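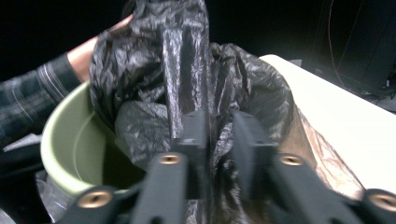

Changing the bin bag

I have put this job off writing about for a while because it seems too small to bother with. But I do it more than any other job in the house apart from washing up, and for years I did it badly, so it may be of use to someone.

We have several bins. The one I want to talk about is the small green one, a round plastic thing with a thick rim, which I bought from Gadwood when we moved in. It was the only one left on the shelf and I didn't much like the colour. I have got used to it. It is a good size for a work room, where most of what gets thrown away is paper, packaging, tea bags and bits of thread. It is far too small for a kitchen and I wouldn't try it.

The bags are black and come on a roll. They are thin. I used to buy thicker ones from the same shop, and they were fine, but they cost a good deal more and I was putting dry rubbish in them, so it made no sense. A thin bag will do for paper. If you put anything wet in it you need to take it out the same day, and you should carry it with a hand under it on the way to the outside bin.

Getting the old bag out

I lift the bin on to a table for this. I know some people will pull a face at that. My back is not what it was, and the table gets wiped down before and after. Bending over a bin on the floor, pulling upwards with one hand and holding the bin down with the other, is how I hurt myself in January, and I was no use for a week afterwards.

Before pulling anything, run your fingers round under the rim and free the edge of the bag all the way round. If you skip this and pull from one side, that side comes up and the other side stays stuck to the wall of the bin, and then the bag tears or it tips over inside and you are picking out tea bags by hand. Once the edge is free, bring it together into a bunch at the top. Hold the bunch in one hand and lift slowly.

It will often stick. A full bag fits tightly against the sides and there is nowhere for air to get in underneath, so the bin comes up with it. The answer is to stop and pull one side of the bag in towards the middle, to let the air down, then carry on lifting. I have seen people tip the bin on its side and drag the bag out, which also works but is best done on the floor.

Some people drill a small hole near the bottom of the bin to let the air in. My neighbour Radosław Krawczyk did this with both of his and says they have never stuck again. I haven't done it to the green one. If a bag leaks, I would like the leak to stay in the bin.

When it is out, twist the neck and tie it. I give it a few turns first and then make an ordinary knot. If the bag is so full that there isn't enough left to tie, you have left it too long. I say this as someone who leaves it too long most weeks.

Cleaning the bin

I don't wash the bin every time. I look inside, and if there is nothing at the bottom I wipe round with a damp cloth and leave it at that. The rim needs more attention than the inside does, as that is the part you touch. Dust sits under the lip and goes grey and sticky.

If something has leaked, I use hot water with washing-up liquid and leave it to stand for a while. I have tried bleach and it did get rid of the smell, but then the room smelt of bleach, and I didn't think that was an improvement. Bicarbonate of soda is all right. I put two spoonfuls in the bottom under the new bag when the weather is warm. Let the bin dry properly before the new bag goes in. A bag put into a wet bin clings to it and won't open out.
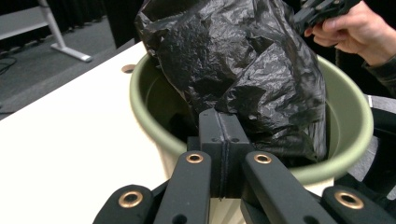 Opening the new one is the part that used to make me lose my temper. The bags come off the roll folded flat, and the two layers stick together so firmly that you can't tell which end is open. I have stood there rubbing the wrong end for ages. The sealed end has a line running across it, a little way in from the edge, and you can feel it with your thumb even if you can't see it. So find that first, and then go to the other end.

Damp fingers help. Rub the open end between finger and thumb, as you would to separate two sheets of paper, until one layer slides off the other. Get both hands in, pull it wide, and then swing it downwards once through the air so that it fills. Once is enough. You don't need to flap it about.

Then put it into the bin, pushing the bottom of the bag down with your fist until it touches the base. This matters more than it sounds. If the bag is left hanging halfway down, the first heavy thing you drop in will pull the edge off the rim and the lot goes to the bottom. Push it down first, then spread the sides out against the wall, then fold the top over the rim.

With the green bin there is a lot of bag left over. The bags are sold for a bigger bin than this, and the smaller size is hard to find and, when you do find it, costs nearly as much. I let the extra hang down on the outside. My sister-in-law, Benedicta Dogbe, gathers up the spare at the back, twists it and tucks it under itself so that the bag is tight round the rim. It looks neater and it holds better. I do it when people are coming.

You can also use a big elastic band round the outside. I did this for a time with a wide one that had come off a parcel. It held the bag very well and then it perished and snapped, and I haven't found another that size.

How often

In the work room I change it when it is full, and that depends on what we are doing. When Akua is sewing it fills up quickly with offcuts, which are light but take up room. You can press them down, but be careful about pins. I had a pin come through a bag and into the side of my hand last winter and I now keep a jar on the shelf for pins and broken needles, and nothing sharp goes in the bin at all.

In the kitchen it is every other day whether it is full or not.

I bought a roll of 34 bags in the autumn and I have got 7 left, so I will need to order again before the new year. I might try the Dallus ones, which have handles for tying. The woman in the shop said they were stronger, though she did also say she hadn't used them. They also come in white. I would sooner stay with black, as I don't particularly want to see what is in there.

One more thing about the roll. Keep it somewhere near the bin. For years ours was in the cupboard under the stairs, at the back, behind the hoover, and so the bin would be emptied and then stand there with no bag in it, and people would go on using it. Now I keep the next few bags folded flat in the bottom of the bin, underneath the one in use. When the old one comes out, the new one is there waiting. If there has been a leak you lose them, or at least you have to wipe them, but that has only happened to me twice.

I asked for other people's ways of doing it when I mentioned this last time, and had four answers, which was more than I expected. Most were about how to stop the bag slipping down.
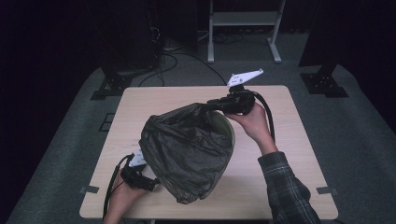

Delali Nutsugah wrote that she ties a small knot in one corner of the open end before putting the bag in, to take up the slack, so that the top is only just wide enough to stretch over the rim. She says it never slips after that, and the knot can be undone or left alone when the bag comes out. She also thinks I am wrong about thin bags and that I would use fewer if I bought decent ones.

I tried the corner knot on the green bin after reading this, and it does work. You need to make it smaller than you think. My first one took up too much and I split the bag trying to get it over the rim. The second was fine and it is still on.

Mohammed-Awal Gyamfi uses old carrier bags for all his small bins and doesn't buy bags at all. I used to do that. We don't get enough carrier bags now to keep up with it, and half of those we do get have holes in the bottom.

The other two both suggested not using a bag in the paper bin, and simply tipping it straight into the recycling. I agree with that and we do it upstairs. It won't do for the work room, where everything goes in together and somebody always adds a tea bag.

I am going to do the cupboard under the stairs next, now that the bags have come out of it. There is a box of lampshades in there that I had forgotten we owned.

Posted December 7, 2022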